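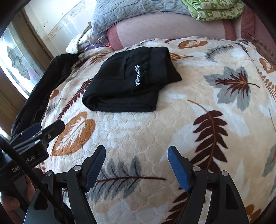
## 4. Comparing finger pads on the hand-held gripper

This section covers fitting, checking and comparing two sets of finger pads on the Panach hand-held gripper, using cloth items on a soft surface. It assumes that the recorder has been set up as in section 3 and that the handle firmware is already at the current version.

The comparison is always made with one operator and one gripper. Results from two different handles must not be put in the same table, even where both handles carry the same pads.

### 4.1 Before starting

1. Switch the recorder off.
2. Open the jaws fully and hold them open with the trigger lock.
3. Turn each pivot by hand through its full travel. It should move freely, without side play.
4. Check that the cable from the device mount has enough slack to follow the wrist. It must not pass between the linkages at any jaw position.
5. Wipe the pads with a dry lint-free cloth. Do not use solvent.

**Caution:** Keep fingers clear of the linkages when releasing the trigger lock. The return spring closes the jaws at once.

### 4.2 Fitting the pads

1. Slide the old pad off towards the tip. If it sticks, warm it in the hand for a minute and try again.
2. Press the new pad on from the tip until it clicks.
3. Fit the second pad in the same way. Both pads must come from the same set.
4. Release the trigger lock and close the jaws slowly. The pads should meet along their full length. If they touch only at the tip, remove both and refit.
5. Write the pad set number in the log before the first grasp.

Set A is the textured pad supplied with the gripper. Set B is the smooth Whitelaw pad, ordered separately.

**Note:** New pads of either set have a thin moulding film which affects the first grasps. Make 200 open and close cycles against a folded towel before recording anything.

### 4.3 Grasp test on soft goods

The test surface should give under the gripper. A made bed with a quilted or plush cover is suitable, and a printed cover is preferred to a plain one, as tracking is less likely to drift over a patterned surface. Draw curtains only if direct sun falls on the test item.

1. Lay a folded garment flat on the cover, with at least one free edge facing the operator.
2. Start the recorder and hold the gripper still, jaws open, for 2 seconds.
3. Approach at a steady speed. Bring both pad tips down on either side of the free edge.
4. Close the jaws until the cloth is held. Do not squeeze past the first stop.
5. Lift clear of the cover, hold, then lower and release.
6. Refold the garment and repeat until the run is complete.
7. Change pads as in 4.2 and repeat the run with the same garment.

Score each grasp as *held*, *slipped* or *cover caught*. The last applies whenever any part of the cover lifts with the garment, whether or not the garment itself was held. Dark cloth should be scored from the operator's log, as folds in it are hard to judge on playback.

**Caution:** Do not drag the jaws sideways across a plush cover. Fibres drawn into the pivots will stiffen the linkage and spoil the closing force readings.

### 4.4 Tracking faults

| Code | Meaning | Action |
|---|---|---|
| 812 | Position lost during approach | Discard the grasp. Hold still until tracking returns, then repeat. |
| 3000 | Recorder buffer full | Stop the run and copy the files off before continuing. |

If code 812 appears repeatedly at the same point in the approach, check the clamp on the device mount. A loose clamp lets the device body tilt when the jaws close. Tighten the clamp and repeat the whole run, including grasps that were recorded without a fault.

### 4.5 Pad wear

Replace set A when the texture can no longer be felt with a fingernail. Replace set B when the surface looks glazed. Worn pads may be kept for practice runs if marked with a stripe of paint on the back.

Section revised 25 Nov 2019, R. Lebrun. Corrections to H. Panasiuk, Rindmont test room.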